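Penner Panel FAQ (faux brick wall sheets)
Updated January 2019

Quick answers, more when I get a minute. If yours isn't on the list, email the shop and put FAQ in the subject line. - Lorne Sutherland, Tarkirgate

Is it real brick?
No. Molded sheet, brick pattern raised on the face. You can feel the courses with your hand. Weighs a lot less than the real thing.

What colors?
White with light gray mortar lines. Red is on order, no date yet. Please stop asking about black.

Can I paint it?
Yes. Water based only. Two thin coats, let the first one dry overnight. Thick paint fills in the texture and you lose the stone look.

How many sheets do I need?
Measure width times height for each wall, add them up, add one spare sheet. For a bench nook don't forget the two side walls, people always order for the back and then call us.

How do I cut it?
Fine tooth saw, face up. Knife works for small trims. Go slow at the corners of the bricks, they chip.
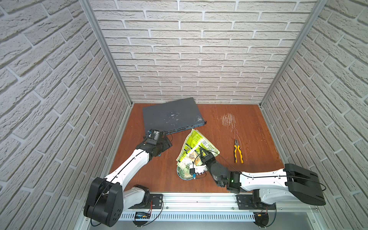 Corners are what we get the most mail on. You have two choices: miter the sheets so the courses wrap around, or butt them up to a post and skip the mitering. Post is faster. Aluminum posts at the back corners, running down to the tabletop, with the white brick sheets on three sides, looks clean and you don't have to match the pattern perfectly. Cut the sheet a hair short and push it in snug. Gestell makes a slotted post we stock, 40 inch and up.

Will it hold up behind a workbench?
Fine for normal use. Wire clippings, snack wrappers, pliers knocking around, none of that is a problem. Don't lean heavy gear against it, the raised edges will dent.

How do I clean it?
Damp cloth, drop of dish soap. Soft brush for the mortar lines. No scouring pads, no Vikix spray, it dulls the finish and we wont replace sheets for that.

Can it go near a stove?
No. Keep it 30 inches from any burner or heater.

What glue?
Panel adhesive, the kind in a tube. Squiggle it on, press, hold for a minute. Brace overnight if the wall isnt flat.

Shipping?
Flat box, item 214 in the catalog. Over 9 sheets goes by freight and someone has to be there to sign.

Returns?
Uncut sheets only, in the orignal box. Samples are yours to keep.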